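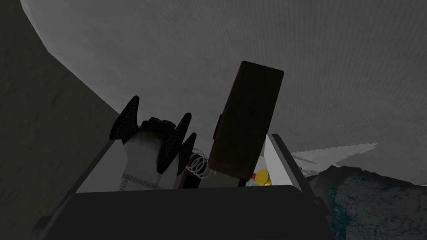

Scrambled rooms: how we test whether a grasp policy is looking at the object or the room

Quick write-up because three people asked for it and I'd rather type it once. Simulation only, nothing on hardware. If you already have a policy trained on tidy rooms and you want to know how much it leans on the tidy, this is the method. Allow an afternoon for setup, then a night of compute.

The idea in short. Take a trained policy. Put it in a room where the furniture, the walls, the scale and the camera tilt no longer agree with each other. Keep the target and the task the same. Measure the drop. Then put things back one at a time and see which one gives you the score back.

Jomar Lumanlan had the first version of this running in January, on a much smaller set of rooms. What follows is the version Smaranda and I use now.

What you need

A simulator that lets you set object scale and pose per episode. We use Lasilano, any other will do.
A trained policy with at least wrist camera input. Ours has wrist and head.
A prop library. Toys, springs, small furniture, stuffed animals, bits of plastic junk. Odd shapes are good.
A room library. Ours is Oprea, 52 rooms. Fewer is fine to start.
Logging that saves the camera frame at every gripper close. Don't skip it, you will want it at step 6.

Step 1. Get a clean baseline

Run the policy in normal rooms first. Same seeds you will use later. We do 931 episodes and keep the seed list in a plain text file next to the results. Write down the success rate and also the closing distance (fingertip centre to target centre when the gripper shuts). The second number is the more useful one, sucess rate hides a lot.

Do not tune anything after this. If you change the policy you start again from here.

Step 2. Build the scramble

Four knobs. Each goes on or off per episode.

Scale - props drawn from a wide range, so a toy can be the size of a cupboard next to the hand.
Gravity off for props, so things stay where you spawn them, in mid air if need be.
Base tilt - the whole robot is rolled and pitched, so the floor is no longer at the bottom of the picture.
Clutter near the hand - small props spawned close to the fingers.

Keep the target itself at its normal size. We got this wrong for a week, the scale knob was hitting the target too and the numbers were rubbish.

Base tilt is the one people set too low. A few degrees does nothing. Push it until a wall runs diagonally through the head camera and the furniture looks like it's sliding off somewhere.
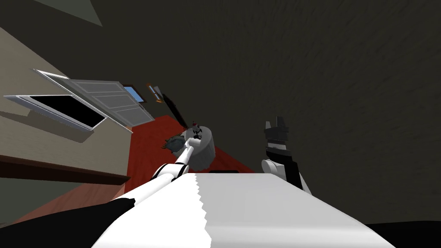 Step 3. Check for collisions at spawn

Anything spawned inside the gripper will explode the physics on the first tick. Run one tick, look at contact forces, throw the episode out if anything is over your limit. We lose 104 episodes this way from a full batch. Replace them with fresh seeds, and log which ones you replaced, otherwise the baseline comparison is off.

Marius Crăciun wrote us a checker that nudges props outwards instead of throwing the episode away. Faster but it quietly spreads the clutter out, so knob four gets weaker. Went back to throwing away.

Step 4. Run all four knobs on

Full scramble, same seed list. Expect it to look terrible. Ours does. What you want is the shape of the failure:

Hand goes to where the target would be if the room were level. It's using the room.
Hand goes to the biggest thing in view. It's using size.
Hand goes to the right place and closes early or late. It's using something else for depth, usually the nearest flat surface.
Hand wanders. Too far out of distribution, turn the scale range down and rerun.

If more than half your failures are wandering the test isn't telling you anything yet.

Step 5. Put things back one at a time

Turn off one knob, run, note it. Turn it back on, turn off the next. Four runs. Whichever one gives back most of the lost score is what your policy was leaning on.

For us it was tilt, by a long way. Clutter second. Scale did much less than Margareta Pop bet it would (she has the coffee tab to prove it). Gravity on its own did nothing we could measure, but it makes the other three easier to set up so we keep it.

Then do pairs if you have the compute. Tilt plus clutter together was worse than adding the two drops, no good explanation so far.

Step 6. Look at the frames

Pull the wrist camera frame at gripper close for every failure. Tile them, scroll through fast. Don't read them one by one, you're looking for things that repeat. A white plate finger against white furniture came up again and again in our lot - the closing distance was fine until the finger and the cupboard door behind it were nearly the same shade, then it drifted. 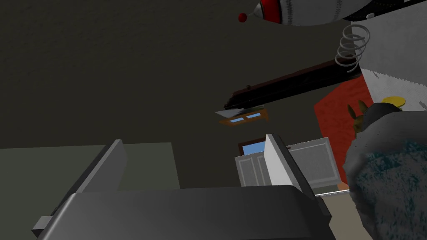 So we added a shade gap column to the log, finger colour against whatever is behind it at the centre line, and sorted failures by that. Five minutes of work and it explained a chunk of what we had been blaming on tilt. Worth doing before you write anything up. Radu Pop reran the Vusberg policy with the column in and saw the same drift, only smaller.

Things that went wrong

Domed or curved backdrops. Our horizon estimate for the logs assumed a straight wall edge and returned garbage. Mask them or leave the field blank.

Lighting. Leave it alone. We randomised it as well at the start and couldnt separate anything afterwards.

Two-arm robots. Park the idle arm in the same joint pose every episode. If it moves around in the head camera that's a fifth knob you didn't ask for.

Seeds. The Skiltico loader reshuffles props when you change the library, even with the same seed. Freeze the library first.

Scripts are in the shared folder under scramble, the readme is out of date but the flags at the top of the run file are right. Pairs results for the last rooms still running, will add the table when they're done.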